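Machines and Chores, Session 9: Can They Do It Yet?
06/11/2024
By Yhon Grajales

Good evening, everyone, and thank you for coming back after the long one last week. I promised shorter notes this time and I have mostly kept my word. If you missed the session, these should get you through the reading, though you will have to imagine the argument we had over the dishwasher (it went on a good while, and I enjoyed every minute of it).

The question for tonight is the one people ask me at every family dinner when they hear what I teach: when is a machine going to do my laundry? My answer has changed over the years, and I would like you to come up with your own before the end of the term. To get there we need to be careful about what we mean by "do."

1. Doing it once and doing it on a Tuesday

A machine that folds one towel in a lab, with the towel laid out flat by a graduate student, has folded a towel. I don't want to take that away from anyone. But when you fold towels at home you start with a warm heap, half of them inside out with a sock stuck in the corner, and the cat is on top. You do the whole heap while talking on the phone. So when you read a claim this week, please write down where the job started and where it stopped, and who set it up.

The reading from the Ilton laundry is useful for this. They sent us a log of 200 towels put through a folding cell on a single day, and 14 of those needed a person to step in. You may think that is very good or very poor, and we had both opinions in the room. The shift lead there thought it was poor, and her reason is worth remembering: the person who steps in has to stay close by the whole time, so she still can't send anybody off to do something else.

2. The shop floor is kinder than the kitchen

We spent some time on why factories got their robots so long before houses did. On a shop floor you can bolt things down. You can make the part arrive in the same place every time, you can paint the floor, put up a fence, and redesign the part itself if the machine doesn't like it. Daneo, the small assembly shop in our second reading, changed the shape of a plastic tray four times before their pick-and-place station would run through a night shift. Think about doing that with your silverware drawer! Nobody is going to buy new forks to please a robot, or at least I hope not.

Even so, plenty of work on that same floor is still done by hand, and it tends to be the fiddly stuff at the end of the line: clipping in a harness, peeling a backing off a label, tucking a wire under a tab. At Daneo the machines place the heavy parts and the people do the wires. Several of you found this backward, and I remember feeling the same when I first visited a place like it.

3. Hard things that look easy

Please keep a running list of these in your notebook, as it will help you with the December paper. We started one on the board:

- Anything soft. Cloth, bags, dough, a bathrobe on a hook.
- Anything clear or shiny. Drinking glasses, plastic wrap.
- Anything where you need to feel the click.
- Anything long and floppy with a stiff bit on the end.

The last one got a laugh, but it is a real category, and cables are the best member of it. A cable keeps some memory of how it was coiled. Pull on one part and another part moves, often somewhere you weren't looking. The stiff end has to be held the right way up and at the right angle before it will go into anything, and if you pick it up badly you have to put it down and start over, or pass it to your other hand and turn it as you go. You and I do this without a thought while looking for the outlet.

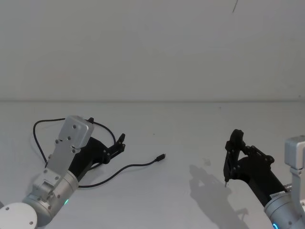

4. Two arms, one cable

A black cable with a small USB-C connector, a bare white table, and an arm on either side with a two-fingered gripper: you could hardly ask for a tidier version of the problem. Compare it with whatever is behind your television. Then look at the loop in the cable near the left arm, and ask yourself what that loop would do if the right gripper took the connector and backed away with it. I would like a paragraph on this from each of you, and a sketch if you are the sketching kind.

Think too about what two fingers can't manage. You roll a plug between thumb and forefinger to turn it over. A plain two-fingered gripper that can only open and close would need to turn the whole wrist, or use the table, or ask the other arm for help.

5. For next week

Read the Marulanda chapter, pages 116 to the end, and skip the appendix unless you like tables. Pick one chore you did this week and write out every step, including the ones you would be embarrassed to call a step. Bring it on paper so we can swap.

Office hours are in the usual room. Come by even if you only want to complain about the reading.

Recent notes
Session 8: The Dishwasher Argument, Part One
Session 7: What Nandbridge Learned From 3,000 Boxes
Session 6: Grippers, Suction Cups and the Human Thumb
Session 5: Vacuuming as a Solved Problem (Is It?)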